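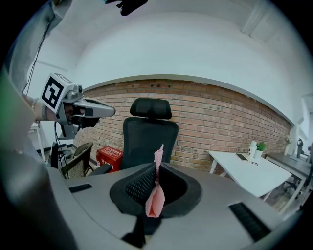
*Attachment 1: hand-held gripper with the marker cube on, desk end of the office, before a reset.*

**Ticket 370 — desk tidy task fails on small white objects**

Product: Brivmont tidy policy, hand-held gripper data
Site: Clunholm office
Status: open, workaround in place
Priority: medium

**Reported problem**

We want the arm to clear a desk at the end of the day. That means picking up a phone, a bottle and whatever else is out, putting each one where it belongs, and leaving the plants alone. The policy trained on our April demonstrations does the bottle well enough on a dark desk. On the white desk it closes short of the bottle or goes for the plant pot next to it. A person clears the same desk in under a minute without thinking about it.

**What was tried**

1. Reran the April checkpoint with no changes. 27 of 48 attempts ended with the bottle in the bin. Most of the misses were on the white desk.
2. Moved the plant to the far corner. Fewer wrong grabs, same short closes. We can't ask people to move their plants, so this is a test only.
3. Checked the marker cube. One face had started to lift at a corner. Printed a new one and stuck it down flat. Tracking in the new recordings is smoother, but the old recordings still carry the error.
4. Swapped the bottle for a dark one. Went fine nearly every time.
5. Tried the phone lying flat. Rounded fingertips slide over the edge and push it along the desk. Same result at three approach heights.

**Reply from Tymoshchuk support**

Items 1 and 4 look like a contrast problem in the training set. Please record more demonstrations on the white desk, in daylight and with the ceiling lights on, and keep the plant close to the bottle in half of them. Keep the cables clear of the marker while you record. For item 5, flat objects on a hard surface are outside what the current fingers can do. We have no date for a thinner tip.

**Update, 4:20 p.m.**

Recorded 48 new demonstrations on the white desk and retrained overnight. The bottle is better. The plant was knocked once and picked up zero times. The phone is unchanged, as expected.

Soft items were added to the same run at the request of the Purodthorpe team. The fingers hold cloth without trouble, but letting go in the right place is still poor — it tends to hang on one finger and drop late.

**Current answer to "can we leave it running after hours?"**

No. It can handle a bottle on a desk it has seen, with someone in the room. It can't do a whole desk yet. Phones stay with their owners until the fingertips change.

**Next steps**

- Discard the April recordings made with the lifted marker face.
- Log soft-item release as its own ticket, linked to this one.
- Retest in 2 weeks with the same bottle and the same desk.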